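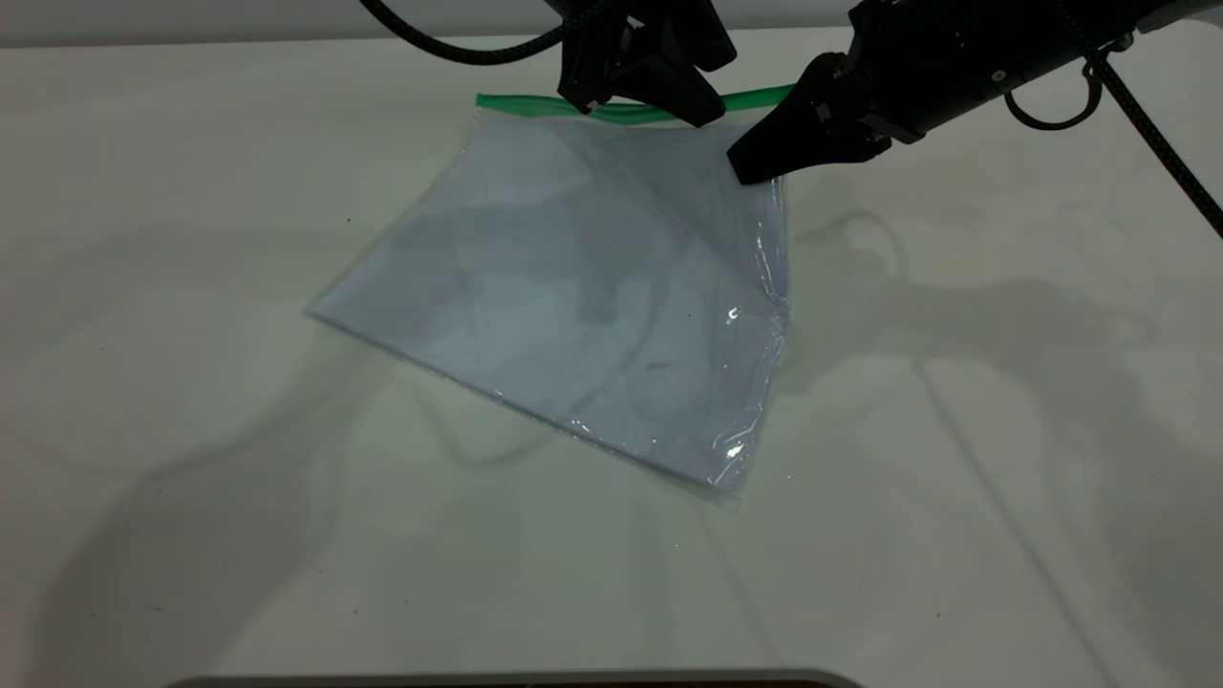 So I'd been stuck on level 54 of Plemia for most of July when the swamp witch finally agreed to have dinner with me.

If you've never played it, Plemia is one of those browser games where you're supposed to be saving a kingdom and you spend all your time flirting with it. You start out in Henao, a fishing town with one inn and far too many good-looking people standing outside it, and you have to talk a whole crew of heroes into following you up to the fortress at Skavora. Some of them join if you beat them in a duel. Some want presents. The swamp witch wants you to remember things, and I am terrible at remembering things.

I'd blown it with her four times already. The first time I told her I loved the sea, when two weeks before (game weeks, so an evening on my couch) I'd told her I got seasick. She closed the door in my face! There's even a little sound for it, a sort of wooden clunk, and I got to know that sound pretty well.

My sister thought the whole business was sad. She'd come in from her shift at eleven, see me bent over the laptop and ask which one of my girlfriends was mad at me tonight. And I'd say it wasn't like that, she's a frost mage, I need her for the bridge fight. Then my sister would eat cereal standing up and give me advice anyway. Good advice, too. She was the one who said to stop buying the frost mage jewelry and ask about her brother.

Anyway, the dinner. I had prepared. I had a notebook by then, the spiral kind, with a page for each of them - what they'd told me, what I'd told them, which lies I was stuck with. The witch had three pages all to herself. I wore the brown cloak, the one she'd called decent once, and I brought her 15 marsh lilies, which had cost me every coin I'd been saving for a better sword.

She put them in a bucket. She didn't say thank you, but her heart meter gave a tiny wobble, and I swear mine did too.

Then she asked me a question I'd never seen in any of the guides. She asked what I was going to do when the war was over. 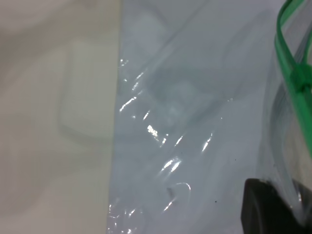

I had three answers to pick from. I could say I'd rule Skavora, with all of them living in the palace with me. I could say I'd stay with her in the swamp. Or I could say I didn't know.

I sat there for a really long time. The refrigerator came on and went off again. I had 216 hours in this game, I'd gotten the pirate captain to cry on my shoulder and the twin archers to quit speaking to each other over me (not my best week), and I had never once thought about the part after the fortress. I'd figured there would be credits.

The palace was the obvious pick. Everybody on the forum says you take the palace whenever it's offered, the bonus is ridiculous. But I flipped back through the notebook and there on her second page, in my own crummy handwriting, it said: hates when people talk big. And right under it: can tell when I'm making stuff up.

So I picked that I didn't know.

She laughed! I didn't know they'd even drawn her laughing. Her shoulders went up and she put one hand over her mouth, and she said, well, that's the first true thing you've told me, eat your soup. The meter jumped to 80, and I yelled so loud that my sister came out of her room with her toothbrush in her mouth.

We took Skavora a few nights later. The frost mage held the bridge, the archers made up halfway through the second wave, and the witch did something to the gate that I still can't explain, with a lot of frogs. There were credits after all. I read every name, right down to the people at Gollimow who did the translation, which I thought was polite.

And then the game put me back in Henao, in the morning, with nothing in my quest list. All of them were standing outside the inn like on the first day. The captain wanted to know where we were sailing. The archers wanted breakfast.

I looked for the witch and couldn't find her, so I bought some lilies - three was all I could afford - and started down the swamp road. My sister pulled up a kitchen chair next to me with her cereal.

"Don't say anything about the sea," she said.

I knocked.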